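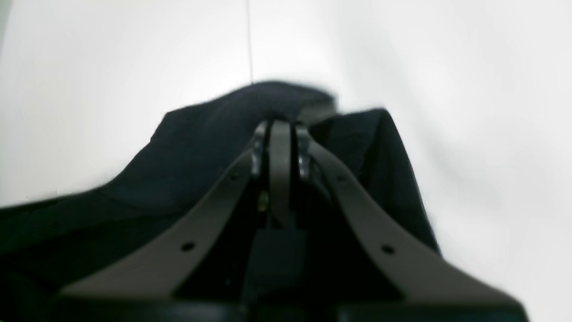
What happens to the clothes in the bin? A look at take-back claims in Pidlow

Jae-in Oh and Ingeborg Eder
Project report, Materials and Society
Feb 6, 2026

1. Why we picked this

The Pedari store on the main street in Pidlow has a bin by the door where you can drop off old clothes of any brand. The sign over it says "Nothing goes to waste." You get a coupon for each bag. We have both used the bin, and we both came out with the coupon and bought something with it, so we are not writing this from any high ground.

Our question was simple: can a normal customer find out where the clothes go? We did not set out to prove that the store is lying, and we don't think we have. What we found is that the claim on the sign can't be checked by the people it is aimed at, and that bothered us more the longer we worked.

2. What we did

We read everything Pedari has put out about the program, including the leaflet at the register and the long report on its website. We wrote to the company and to Briltico, the firm that picks up the bags. We asked shoppers a short set of questions outside the store in July, on 11 afternoons. We got 200 filled-in forms. Our adviser, Ragnheiður Lund, told us early on that people who stop to talk to students about old clothes are probably people who already care about old clothes. We agree and have no fix for it.

We also wanted to put tracking tags in a few garments. We dropped the idea after Borislav Trajkovski in the engineering lab pointed out that a tag small enough to hide would run out of power long before a bale got anywhere interesting.

3. What the company says

The website report says that the Pidlow store took in 1,255 bags last year. It gives no weight. A bag can be two T-shirts or a winter's worth of coats, so the number tells us how many coupons were handed out and very little else.

The report then says the clothes are "reworn, reused or recycled." These are three very different things. A shirt that someone else wears for years has a good second life. A shirt cut into wiping rags gets used a few times and thrown out. A shirt pulled apart into fiber may end up as padding. Putting all of them in one sentence without a split makes it impossible to say how good the program is. We asked for the split. Pedari sent a friendly reply with a link to the same report.

Briltico was more helpful. Ji-hoon Do, who answered our email, explained that bags are opened and sorted by hand, first by type and then by condition. Coats and jeans are the easy part. He said the hard part is cheap knitwear in mixed fibers, especially dark items, where pilling and thin spots are easy to miss and the label has often been cut out. He would not say how much of the Pidlow material is sold abroad, or what happens to it there. He said the buyers decide. We take that as a fair answer from him and a poor one from the program as a whole.

4. What shoppers think

Most of the people we talked to believed their clothes were given to someone in need in the local area. Nothing on the sign says that. Nothing on it says otherwise, either. Only a handful mentioned export, and fewer still had thought about what fiber their clothes were made of.

The answers on buying were the ones we argued about. Many shoppers said the bin made them feel better about getting new things. Jae-in reads this as proof that the bin helps sell clothes. Ingeborg thinks people will say that sort of thing to anyone with a clipboard, and that only sales records would settle it. We have left both views in.

5. Problems with our own work

One store, one town, one month. We asked the question about "people in need" before the question about recycling, and this may have pushed people toward it. We had hoped to compare with the charity shop on Kong Street, which says it handles some 2,000 garments a month, but it counts garments and Pedari counts bags, so the two can't be lined up.

6. What we would ask for

A weight for what comes in. A split of what goes out, even a rough one. The names of the countries where bales are sold. A sign that matches all this – "most of it is resold, part of it is thrown away" would be fine, if it is true.

Until then we would treat the bin as a way to get rid of a bag of clothes and get a coupon. Anything in good shape we would rather hand to a friend or sell. Worn-out socks and stretched T-shirts make decent rags at home, and you know where they went.

Copies of the survey form and both email exchanges are in the appendix.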